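3.2 Cell layout and upkeep

The cell at Grernberg was put together in November from standard office furniture. We wanted heights and clearances that could be matched at the second site, Kanarska, without ordering special parts. The robot stands at the end of a long white desk, with a small drawer unit placed next to the desk leg. The task is a short one: the arm takes an object from the desk top and puts it in the open drawer. All the faults reported in this section were found while running that task, or while getting ready for it.

The robot is a full-size biped, used here with both feet on the floor and the legs holding a fixed stance. Power and data reach it through a cable from the back. The arms keep the maker's joints, but the hands were bought separately and fitted by us, and most of the upkeep described below follows from that choice. The hand cable was not part of the arm as supplied and had to be led along the outside.

Before each block of trials the drawer is opened by hand, the object is set near the corner of the desk, and the arm is moved to its start pose at low speed. The operator then checks that the cable does not pull tight at any point of the reach.
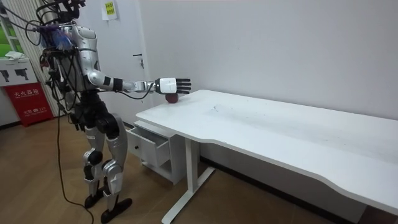 Cable routing took more time than any other part of the set-up. In the first version the hand cable was tied down at short intervals from shoulder to wrist, and the ties worked loose whenever the forearm turned. We now leave slack. With the arm held straight out over the desk corner and the hand level above the red object, the thin black cable hangs in a loop under the forearm, and we use this pose to set its length. If the loop is too short the wrist stops early and the controller reports a following error. If it is too long it can catch on the edge of the desk as the arm comes back. The cables down the back are left free to move with the body, and the long one is laid out across the floor on the side away from the drawer.

The routine that resulted is simple. Every 25 trials the operator stops the arm, looks along the hand cable for flattened or rubbed places, and presses each connector home. Every 157 trials the hand is taken off, the finger joints are cleaned with a dry brush, and the screws at the wrist plate are checked with a torque driver. The figure of 157 has no deeper meaning; it was the length of our first full block, and we kept it so that later blocks could be compared with it.

Three kinds of fault account for nearly all the stops. The first is the following error at the wrist already mentioned. The second is loss of contact at the hand connector, which shows up as a finger that no longer answers while the others carry on. Reseating the connector clears it in most cases, and where it comes back within the same block we change the cable. The third is drift in the thumb. After long use the thumb closes a little short of its commanded angle, and small round objects then sit lower in the hand than planned. The cure is to run the homing routine with the hand empty and the arm clear of the furniture.

Thumb drift is hard to see from beside the desk, so it is checked from the head view (Figure 4). The arm lifts the object, stops over the desk and turns the hand until the thumb and palm can both be seen. The operator compares this view with a stored one taken straight after homing.
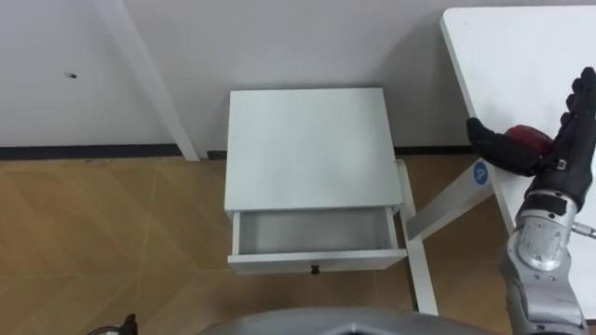
Figure 4. Head view during the grip check, with the object held between thumb and palm and the drawer open.

The position of the drawer unit also has to be kept up. It is light and moves if the hand touches it on the way down, and a small shift is enough to spoil the release. We tried marking its place on the floor with tape, which lifted at the corners after a few days. The present method is to measure from the unit to the desk leg and to the wall with a short steel rule at the start of each block, and to allow an error of no more than 8 mm in either direction.

Spare hand cables were made up for us by Wragg. By the end of the work described here the arm had completed about 3,000 trials on the same wrist plate. The finger tendons were replaced once, as a full set, and no motor in the arm was changed.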